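Torkar Cell: Setup and Maintenance Notes

This README covers the simulated Torkar cell, the scene files for it, and the checks to run before using the data. The cell has one arm with a tagged wrist housing and a pale tabletop where objects are placed. Scene files are in /scenes, calibration values in /calib.

Resetting the table

Load the Laltine base scene first, then the object set. Loading them in the other order leaves objects below the surface.
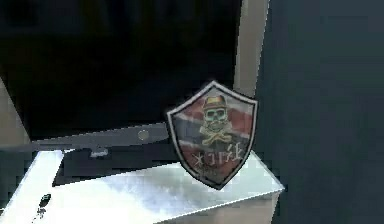
Object poses are stored relative to the table origin. After a reset, let the physics run for 288 steps before reading any pose. Flat objects need the most attention. The skull-and-crossbones shield starts upright with its lower point on the tabletop, so its contact is very small and a wrong table height shows up there first. If it sinks or jumps, correct table_z and reload.

Calibrating the wrist tag

The tag is a separate mesh parented to the housing. Changing the housing mesh resets its offset, so copy the offset from /calib/halasz.yaml again after every change. Run the tag check with the arm at its home pose.

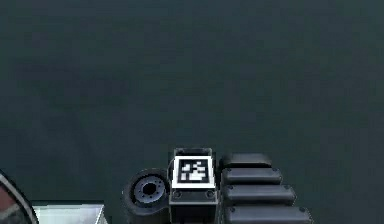
The check collects 3000 detections and writes the mean offset to the log. If it fails, restore the offset and repeat. Do not edit the tag size to make the check pass.

Known issues

- Episode 135 has a stale tag offset. Exclude it.
- Files from before December use the old Dranum joint names. Run rename_joints.py on them.
- Textures are low resolution, and small lettering on objects may not be readable.

Changes to the cell go in CHANGES.txt, with the calibration log attached.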